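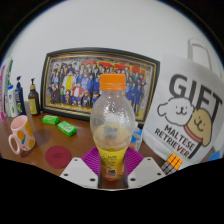 Ticket 607 – City pass not loading after phone swap, hotel credit missing
Status: reopened, then closed
Product: Verkoner travel pass (app + web)
Category: Passes / Transfers

Original message

Bought the 2 day Verkoner pass for the Skadel old town, museums and trams included. Worked fine on my old phone. Old phone died at the airport, so I'm on a new one now and the app says "No active passes on this account." Same email, same password. Confirmation email is still there and I can open it, but the QR code in it is just a gray square.

Also the hotel booking (Brirnari, by the river) was supposed to have the 25 credit toward breakfast for pass holders. Front desk says they see no pass linked to me. So two problems, maybe the same problem.

Landed already. Would like to use the thing I paid for.

What I've tried so far
– logged out and in, twice
– deleted app, reinstalled
– airport wifi, then hotel wifi, then roaming data
– opened the email on the hotel lobby computer, same gray square
– restarted phone

Reply from support, 4:10 pm

Thanks for the details. Passes are tied to the device they were first opened on. When you sign in on a new one, the pass stays locked to the old one until it's released. Normally you release it from the old phone under My Passes > Move to another device. As yours is dead you'll need to do it from the website.

1. Sign in on the website, not the app.
2. Go to Account, then Devices.
3. Find the old phone, choose Remove.
4. Wait for the confirmation email.
5. Open the app on the new phone and pull down to refresh.

Please tell us the order number too, it's at the bottom of your receipt.

Customer, 4:35 pm

Order number is on the receipt I attached, bottom left. Did steps 1 to 3. No email. Checked spam. There's no Remove button next to the old phone, only "Rename." Renamed it to see if that did anything. It did not.

Museum closes at 6 so today is probably gone. Does the clock on the pass keep running while it's locked? Nowhere on the site says.

Reply from support, 4:50 pm

Clock runs from first scan. Your first scan was the airport train this morning, so yes it's running right now. We can reset it from our side once the transfer goes through. Leaving a note on the ticket so this doesn't get lost.

About Remove: it's hidden in the mobile view of the site. If you're in a phone browser, switch to desktop site in the browser menu and reload the page. The button should be on the right.

Customer, 5:05 pm

OK found it. Desktop view, had to scroll sideways. Removed. Email came in a minute or so. App now shows the pass but grayed out with "Pending region check." What is a region check

Location is on. I'm standing in the middle of Skadel.

Internal note

Region check gets stuck when the account's home region is different from the SIM region. New phone has a local SIM, account was set up back home. Same as the Nigatu ferry cases in February, see old notes. Fix is to clear the region flag by hand and have the customer open the app with location set to "while using," not "ask every time." Passed to passes team. Credit issue is separate, hotels read from the partner list and that only updates when a pass is active.

Reply from support, 5:40 pm

We cleared the region flag for you. Please do this in order:

– close the app all the way
– phone settings, find Verkoner, Location, set to While Using
– open app, wait on the home screen, don't tap the pass yet
– once the pass turns green, tap it and check the QR loads

Clock has been reset. You get the full 2 days from your next scan.

Customer, 5:52 pm

Green. QR loads. Took two tries, first time I tapped too early becuase I read the instructions after.

Hotel still says no.

Reply from support, 6:15 pm

Good to hear. For the hotel: ask the front desk to search by pass number, not your name. It's the long number under the QR, starts with 700. Brirnari has the booking under the name on the card and the pass is under your account nickname, so a name search won't match them. If it's still not there in the morning we'll refund the 25 to your card instead.

Ticket closed by agent.

Customer, 8:20 am – ticket reopened

Breakfast desk found it with the 700 number, credit is on the room. So that's done. But the tram reader wouldn't take the QR just now, red light, driver waved me on. Same on the next tram. Museum gate was fine.

Reply from support, 8:45 am

Tram readers keep an offline list that refreshes overnight. A pass moved after 5 pm can miss that night's update. We pushed it manually, please try after 9:30. If an inspector comes by before then, show the green screen in the app, they can look up the number. Screen brightness all the way up helps with the older readers on the hill line.

Customer, 10:05 am

Works on the tram. Hill line too, brightness up.

Two things for whoever reads these. Put the Remove button in the mobile site. And the help page still says "tap Transfer" and there is no Transfer anywhere, I looked for it for ages in the arrivals hall with my bags.

You can close this.

Internal note

Closed at customer request. Mobile button added to existing bug. Help page wording sent to web team, screenshot attachd. Tagging for the region check list with the Nigatu ones.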